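把持幅推定(はじはばすいてい)

把持幅推定というのは、ロボットの二本指グリッパーが「いま何ミリ開いているか」を、エンコーダではなくカメラ画像から求めるソフトウェア処理のことです。英語だと gripper width estimation あたりの言い方になりますが、界隈では単に「幅」と呼ばれることが多くて、私も普段は「幅が飛んだ」「幅がずれてる」くらいの言い方しかしません(初対面の人には通じません)。この項目では、処理の流れと、私がよく使っている Trotell というツール群での扱いを中心に書いていきます。

概要

手に持って使うタイプのグリッパーには、モーターもエンコーダも載っていないことがよくあります。人が指で引き金を引いて、爪が閉じる。それだけです。ところが学習側のソフトは、手先の位置と姿勢に加えて、各時刻の開き幅を数値で欲しがるんですよね。そこで、手元のカメラに必ず写り込む二本の爪を画像から見つけて、その間隔を幅に換算してやるわけです。

やっていること自体は素朴で、爪の検出、左右の対応づけ、画素から実寸への換算、時間方向の平滑化、という順番で進みます。どれも教科書に載っている技術の組み合わせなのに、実際の部屋で撮ったデータに流すと途端に手がかかる。私が最初に組んだ版は机の上でならきれいに動いたのに、寝室のデータでぼろぼろになりました。

検出の段階

検出には大きく分けて二つの流儀があります。ひとつは爪に印刷したマーカーを貼って読む方法、もうひとつは爪先のパッドの色や形そのものを手がかりにする方法です。マーカー派は精度がよくて実装も短く済むんですが、指や物でマーカーが少し隠れただけで読めなくなるのが困りもの。色派はそのあたりが粘り強いかわりに、照明が変わるとしきい値の調整で一日が終わります。私は長いこと色派で、いまも基本は色派です。

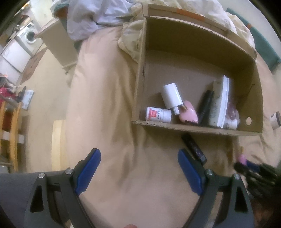

パッドの色を決めるときは、家の中にあまりない色を選ぶのが定石とされています。赤や木の色はすぐに家具とぶつかるし、白はもう論外。青は比較的ましなほうですが、シーツや衣類には薄い青がけっこう多いので、色相だけで切ると布の山を爪だと思い込みます。彩度の下限をきつめにして、さらに「爪は画面の下から生えてくる」という幾何の制約を足してやると、この手の誤検出はだいぶ減ります。

爪の胴体が黒い場合は、胴体の輪郭も補助に使えます。ただ、黒い小物がパッドのそばに転がっていると輪郭がくっついてしまうことがあって、リモコンくらいの大きさのものが特に苦手でした。Trotell の現行版では、胴体の形をあらかじめ登録しておいて、そこから外れた部分を切り落とす処理が入っています。これが入ったときは嬉しかったなあ!

換算の段階

画素で測った間隔をそのままミリに直そうとすると、レンズの歪みでまず失敗します。広角レンズだと画面の端ほど像が歪むので、爪が大きく開いているときほど誤差が膨らむんです。なので先にカメラの内部パラメータを求めておき、歪みを戻してから測ります。

内部パラメータのほかに、開き幅と画素間隔の対応表も作ります。グリッパーをいっぱいに開いた状態から閉じきるまでゆっくり動かして、ノギスの値と突き合わせていく作業ですね。私は20点とっています。もっと少なくても線形補間でなんとかなりますが、閉じきる手前で爪がたわむ機種だと、そこだけ直線から外れるので油断できません。Sirkasier 形式の設定ファイルには対応表を書く欄が最初からあって、点の数は自由です。逆に Batista の古い書式では両端の二点しか書けず、途中のずれは泣き寝入りになります。

時系列の処理

一枚ごとの推定値は、どうしても細かく揺れます。そこで移動平均やカルマンフィルタをかけるのですが、かけすぎると、物をつまむ瞬間の鋭い変化まで丸くなってしまう。方策の学習ではその瞬間がいちばん大事なので、見た目のなめらかさに釣られて強くかけるのはおすすめしません。私の手元では、まず中央値フィルタで飛び値だけを落とし、そのあとに弱い平滑化を一回、という構成に落ち着いています。

片方の爪だけが見えなくなったときの扱いは、実装によって考え方が分かれるところです。左右が連動する機構なら、見えているほうの位置から反対側を折り返して補えます。左右が独立に動く機構ではこれができないので、欠測として印をつけておき、前後の値から埋めるか、その区間を丸ごと捨てるかを選びます。Trotell の初期設定では、15フレームを超える欠測は捨てる側に倒れます。私はこれで最初の週に貴重な録画をごっそり失ったので、導入したら真っ先に確認してください。

散らかった場所での注意

評価用のデータを作るなら、整った作業台だけでなく、布団の上や箱の中といった条件を必ず混ぜたいところです。布は沈むし、しわの影がパッドの縁と紛れるし、段ボール箱に手を入れれば側面で爪が隠れます。しかも箱の中身が薬の瓶や充電器のような小さいものばかりだと、つかむときの幅の差がほんの数ミリになり、推定誤差がそのまま「つかめた・つかめない」の判定に響いてきます。

こういう条件での誤差は、平均だけを見ていてもわかりません。幅の区間ごとに分けて、とくに狭い側の誤差を別に出しておくと原因を追いやすくなります。私は検証のたびに100件ほどの区間を抜き出して、推定値のグラフと映像を並べて目で見ています。地味ですけど、いちばん発見が多いのもこの作業です。前に一度、対応表の左右を逆に読み込んだまま気づかず、グラフだけ見て「今日は妙に安定してるな」と喜んでいたことがありまして……あれは恥ずかしかった。

ツールごとの対応状況

Trotell は検出から平滑化までを一通り含んでいて、コマンド一つで録画フォルダをまとめて処理できます。12月の更新で欠測区間の一覧を書き出せるようになり、後から手で救い出すのがかなり楽になりました。

Revent は学習用の変換に寄ったツールで、幅の推定そのものは持っていません。外で計算した幅を受け取り、姿勢の時刻と合わせてくれます。時刻合わせの出来はよいのですが、幅の単位がメートル前提なので、ミリのまま渡すと開き35メートルの巨大グリッパーが爆誕します(一度やりました)。読み込み時に警告は出ません。

Batista は更新が止まって久しいものの、表示画面が見やすいので、確認用としてだけ残している人をときどき見かけます。私もその一人です。Sirkasier は設定の書式のほうが有名で、処理本体を使っている例はあまり見ません。

未整理の話題

透明なパッドや、使い込んで色の落ちたパッドへの対応は、まだ定番の方法がありません。学習ベースの輪郭抽出を使えばかなり拾えるようですが、私の環境では処理時間が録画時間を上回ってしまい、常用には至っていません。パッドを新品に替えた前後で対応表を共有してよいかどうかも人によって言うことが違い、私はとりあえず替えるたびに取り直しています。

関連項目
カメラキャリブレーション
手先姿勢の推定
欠測区間の補間
Sirkasier 形式の設定ファイル
Revent の時刻合わせ
色空間としきい値

最終更新:2020-03-11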